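The door trade

Witetberg has more old doors than it knows what to do with. When the mill housing on the north side was refitted in the 1990s, most of the inside doors went into skips, and the few that were saved ended up in a shed behind the bus depot. That shed is now Grendik, a salvage yard with 800 doors in stock and a waiting list for the better ones.

Samira Rizk took over the lease nine years ago. She had been a school cook and knew very little about joinery.

"I knew my own front door stuck every winter," she says. "That was my training."

Most of her customers are people doing up one room at a time. They arrive with a width and a height written on an envelope and have usually forgotten the thickness. Older inside doors can be a good deal thinner than a new one, and the latch has to suit. Rizk sends people home to measure again, and to do it in 3 places, top, middle and bottom, as few old frames are square.

The price depends on the timber and on how many coats of paint are hiding it. A plain pine door in gloss white is cheap. One that has been stripped and left to settle costs more, and a matching set for a whole landing can reach 2,000 pounds. She has sold one set at that price. The buyer came back in October for the hinges.

Stripping is where most of the arguments start. The quick way is a caustic tank, and Rizk won't use one. Glue made from animal hide lets go in the tank, panels drop, and the wood comes out grey and furry. She strips by hand with a heat gun and a scraper, or pays Tanvir Gamage to do it. Where there is any chance of lead in the old paint, the heat gun stays on its hook and they use a paste.

Gamage works from a unit across the yard. He does one door a day, sometimes less. He finishes with oil and no stain, and he would like people to leave it at that.

"They put varnish on it and then it looks like a pub," he says.

A wooden door with the grain left showing changes a hallway more than new paint does, in his view, and it need not match its neighbours.

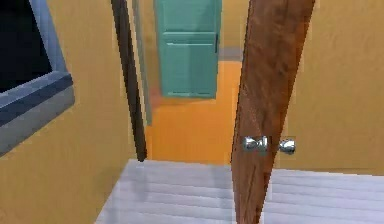

Knobs, latches and the rest

Furniture is the other half of the business. Rizk keeps knobs in bread trays, sorted by metal and then by spindle size. Brass sells fastest. Chrome was slow for years and has picked up again.

A knob fitted too near the edge will skin knuckles on the frame, so she asks about the latch before she lets anyone choose. A longer latch moves the knob further in and costs very little extra — most people take the advice.

Last year the yard sold 1,230 pieces of door furniture, many of them single knobs to replace one that had gone missing. Rizk does not split pairs if she can help it. The odd ones go in a tray by the till, and regulars look through it first.

The lease is up for renewal next spring and the rent will rise. She plans to stay.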